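Notebook, October, stick sorting

Started the evening by rereading my own notes from the last block, which say "sticks went fine, see other file." There is no other file. If whoever wrote that is reading this, it was me, and I would like a word.

So, from the top, for the record and for anyone at Plurcombe who picks this up after me. The task is "lay out and gather thin sticks." The learner (still called Molefe, because the name stuck before anyone had a better one) needs to pick up a long, thin, slightly bent thing from among other long, thin, slightly bent things without dragging the neighbors along. It can do pens. It can do chopsticks, more or less. It treats anything with a curve in it as a personal insult.

The Pasano plan asks for two-handed demonstrations, grippers in both hands, done in real homes on whatever surface the home has. We had 2,692 usable episodes in the bin before tonight, all object types together, and far too many of them were on bare tabletops with good light. Molefe has learned that the world is a desk. Hence kitchens, and hence cloths with some fuzz to them.

Things I learned about fuzz in the first half hour:

It holds the sticks where you put them, and I was grateful for that. On the bare table every stick rolled onto its preferred side the moment I let go, and half the demos ended with me chasing one toward the edge. On the cloth they stay put.

It also holds on when you want them back. A stick lying flat sinks in a bit and the finger pads catch pile before they catch wood. If you pinch too low you lift a little tent of tablecloth and the whole row shifts. I did this 4 times before admitting it was a pattern. Those are kept, flagged as "cloth grab," because Nesamico wants failures labeled and I am apparently a reliable source.

The fix is boring. Come down with the fingers open on either side of the stick, stop just as the pads brush the cloth, close slowly, then lift one end before moving anywhere sideways. Peeling works better than plucking. Writing this down so I don't rediscover it in November with great excitement.

Layout for the second block was twelve sticks, side by side, more or less parallel, with the tops left uneven. I fussed over the uneven tops. My first instinct was to square them up like pencils in a box, and then I remembered the whole trouble with the pen data is that somebody (see above, a word) squared up every single row. The curved ones fan outward on the right, and I left them doing that too.
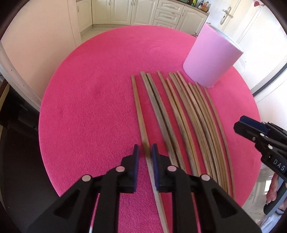

Page last changed: October, 9:40 pm (fixed layout note, added gripper section)

Leftmost stick is the one to work first in this layout. It is paler than the rest, and I would like to know whether Molefe ends up going for "leftmost" or for "palest." I suspect palest. To check that, the third block should run the same row with the pale one moved inside. Did not get to the third block.

Grippers. Both units behaved. Notes for the next person anyway:

The pads are fine for this. I had expected to need the softer set and brought it along, and it stayed in the bag. Pinch force on a thin stick is mostly a matter of patience. If you squeeze the handle the way you would for a mug, the stick turns in the jaws and swings around like a compass needle. Squeeze as though you were holding somebody else's pencil.

Watch the cable on whichever hand crosses the table most. I caught mine on a stick end during a return and swept two of its neighbors out of line. Stopped, threw out that episode (a real discard this time, since the hand was pulled off course and the motion teaches nothing), and ran the cable back along my forearm with tape. Looked ridiculous. Worked for the rest of the night.

The second hand needs a job. In the early demos I let it hover at the side looking supportive, and a learner copying that will faithfully hover at the side looking supportive. From the middle of block two onward it either steadies the far end of the row or takes the stick in a handover. Handovers took me a while. The receiving hand wants to come in at a tilt, otherwise the two sets of jaws knock together and both hands have to apologize and start again.

Tally for tonight: 50 attempts started, 17 of them handovers. I am not giving a success number until I have watched them back. Last time I put one in the notebook on the strength of how the evening felt, and the review took most of it away again.

Questions I am leaving for tomorrow's version of me:

Does the pink matter? It is a very pink cloth. Pale tan wood against it is about as easy a contrast as anyone could ask for, and I may have just collected a nice set of demos in which finding the stick is no problem at all. Same sticks on something brown next, please. The oatmeal blanket would be properly nasty.

Should there be more clutter? I left the paper roll standing up by the stick tops during this block, mostly so the hands have something to steer around. I did not touch it with either gripper, a fact I am prouder of than I should be. The plan says "household clutter, moderate," and one roll is a stingy reading of moderate.

How do we label the peel? The current form has "grasp," "lift," "move," "place." The peel happens in the gap between grasp and lift, and if it gets filed under either one, the timing will look sloppy. I have been typing "peel" into the comment field and hoping the import script doesn't strip comments. I have since looked at the import script. It strips comments.

So before the upload: add "peel" as a proper label, rerun the form check, and go back through the block to mark the start and end of each. That is an hour of scrubbing through video of myself picking up sticks very slowly. Coffee first.

Sticks are back in their bag. Tape is in the side pocket with the unused pads. Charger for the second gripper is still plugged in by the counter, and I need to remember it on the way out.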